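Zinash Kassa started the Bekaletti mentoring program in Nerkemstead with a borrowed classroom and 39 teenagers, most of them in foster care. It now matches 80 young people a year with adults who meet them twice a month.

"They turn 18 and they've never signed a lease," Kassa said. "We go through one with them, line by line."

Casimiro Garrido joined at 16 and now mentors two boys.

"My mentor called me every Sunday-type thing, just to check in," he said. "I didn't always pick up."

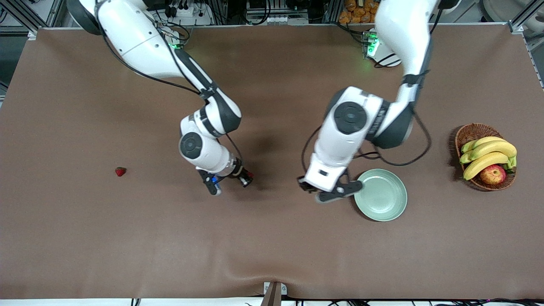

Kassa wants to reach 100 matches by July. She is still short of men who can give evenings.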